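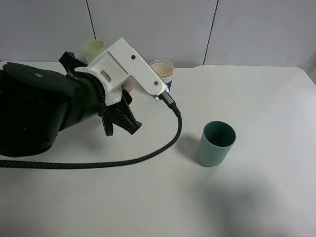
Re-tensioning the clothes airer

The ceiling airer in the back room has sagged at one end ever since we moved in. It is a four-rail pulley type, sold under the name Dolard, and the previous owners left it with the original cotton cord. I put off replacing the cord until July, when one strand parted at the double pulley and a load of towels ended up at head height.

The first thing to sort out was the cord. Cotton grips a cleat well but stretches under a damp load and takes a long time to settle. Polyester hardly stretches, though it is slippery and needs an extra turn on the cleat. Polypropylene is cheap and goes brittle near a window. I bought polyester, 9 metres of it, from Weerakoon in town. They cut it with a hot knife, so the ends did not need whipping.

Length is easy to get wrong. Both runs go up from the cleat, one to the near pulley and one across to the far pulley, so the far run is longer by the distance between the two. On ours that comes to 156 cm. Cut them as one piece, find the point where both ends hang level with the rails fully lowered, and tie the loop there. I tied a figure of eight on the bight. Liliana Vitale, who has the same airer two doors down, uses a bowline and says it comes undone more easily when she wants to adjust it. She is right about that, but mine has not needed adjusting.

The sag was a separate fault. The far pulley was screwed into plasterboard with a spring toggle and had pulled down by several millimetres. I found the joist with a bradawl, moved the pulley sideways to meet it and used a proper screw eye. The old hole is filled and needs a second coat of white.

With the new cord the rails come down level and stay level with a full wash on. The cleat is still the old brass one. Its lower horn is worn on one side, and I have turned it upside down so that the cord bears on the better half.

Next job is the single pulley, which squeaks. Tarık Gezer suggested dry PTFE spray, as oil will drip on the shirts.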